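Flallby: equipment plan and budget notes for a two-arm cloth station

README, last edited July 5, 2019

Flallby is the planning folder for a bench-top station where two robot arms handle towels and other small household cloth. It holds the shopping list, the order in which we want to buy things, and the notes that explain the odd entries. If you are putting together a station of your own, please copy whatever helps! We had a great time working this out and would love to see other versions.

What's in the folder

budget.csv: one row per item, with quantity, stage and a yes/no column for "can be borrowed"
stages.txt: the buying order
spares.txt: parts we want on the shelf before the first long session
layout.txt: bench measurements and mounting notes
quotes/: supplier quotes, one file each

How the budget is split

There are 4 stages. Stage one is the bench, the frame and the cloth that covers the work surface. Stage two is the pair of arms with their grippers. Stage three is cameras, and stage four is spares and textiles. We nearly put cameras in stage one and are glad we didn't, as camera positions only make sense once the arms are bolted down and you know how far each one swings.

The arms come from Evell and the frame parts from Didimberg. Both quotes are in the folder. Ask for the pair price on the arms, even if you plan to start with a single one. A towel wants two hands, and adding the second arm later means moving the first.
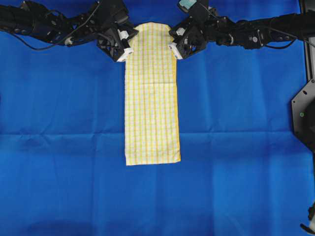
Cable length deserves its own row in the budget. Each arm needs slack to reach the middle of the bench and back, and the stock cable in our Evell quote is 2 meters. We priced the next size up and it was a small difference — well worth it for the freedom in where the power supplies go.

Gripper fingers are the other row people skip. They're cheap, they wear, and you will want to try more than one shape on thin fabric. Our list has 12 fingers in spares, all the same pattern, plus a line for trying out a softer tip. Order the screws with them.

The surface cover is the best money in the whole file. Pick one strong, plain color that none of your towels share. Ours is blue, and the yellow-checked towel stands out on it beautifully. Creases in the cover show up, so budget for a steamer or borrow one from home.

Cameras

The plan calls for one view from the head position and a fixed one at the workspace. Leave money for proper mounts. We put 9 mounting brackets on the Didimberg order, which sounds like a lot until you start moving things. Check what sits close to each lens before you tighten anything, and check again with cloth on the bench, because fabric gets everywhere.

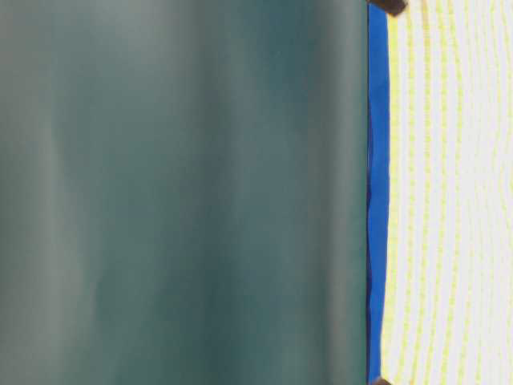
Written and maintained by the Zamani bench group

Textiles

Buy towels in batches from the same shelf so that you can replace one with its twin. Striped and checked patterns are lovely for this work: you can tell at a glance which way the fabric is running and where it bends. Add some plain ones too, as they are harder and you'll want the challenge sooner than you think.

Still open

Second bench cover in a different color: priced in April, not ordered
Whether the steamer counts as equipment or supplies
Shipping on the frame parts, waiting on a new quote
A lockable drawer for spare fingers

Changes

Moved cameras from stage one to stage three
Added the cable row
Split textiles from spares in budget.csv (the totals are the same, it's just easier to read)

If you spot a wrong total or have a better price for anything on the list, send a note with the row number and we'll fix it.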